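How to split long egocentric recordings into short action segments

September, by the Trerby tooling team

When we began to collect head camera recordings for our tidying tasks, we kept each recording as one long file. This was a mistake. The planner needs short pieces with a clear start and a clear end, and one file could hold ten actions with long waiting between them. In this tutorial I explain how we cut the recordings now with Arcombe, our segment tool.

Before you start, you need the video at 30 frames per second, the hand tracks in a separate file, and a label list. Please check that both files use the same clock. If they do not, run the sync command first:

arcombe sync --video rec.mp4 --hands rec_hands.csv

Step 1. Find the contact moments

Arcombe looks at the speed of each hand and at the distance between the fingers and the nearest object mask. When the speed is low and the distance is small, it writes a contact mark. The default window is 13 frames. For small things like pens I make it shorter, and for bags and boxes the default is good.

Step 2. Join the marks of two hands

Many actions in a tidying task use both hands, for example when a person holds a bundle of crushed bottles inside a wastebasket. The tool does not know at first that these are one action. It gives you one segment for the left hand and another for the right.

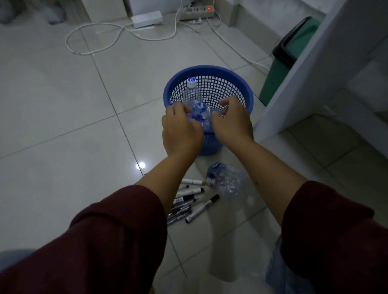 Set the option join_hands to true, and give a limit in frames. With a limit of 42 the two segments become one if both hands touch the same mask inside that time. If your masks are poor, the joining will also be poor. Clear plastic is the worst case for us, as the mask often takes a part of the floor with it. We correct these masks by hand before joining.

Step 3. Write the labels

Use one verb and one object, in this order: "press bottles", "pick marker". Do not write what you think the person wants to do. If you cannot decide between two verbs, choose the more general one and put a question mark after it, so the second reader can find it.

Step 4. Check and export

Open the review window and play every segment at half speed. In our last set there were 1,580 segments and the check took us around three days. Then export:

arcombe export --format movo --out segments/

The Movo format keeps the hand tracks together with the label. If you train with Arango, you must also add the flag --flat, or the loader will not find the subfolders.

Related
Camera calibration for moving heads
Object masks for transparent things
Arango loader: common errors
Changes in the Movo format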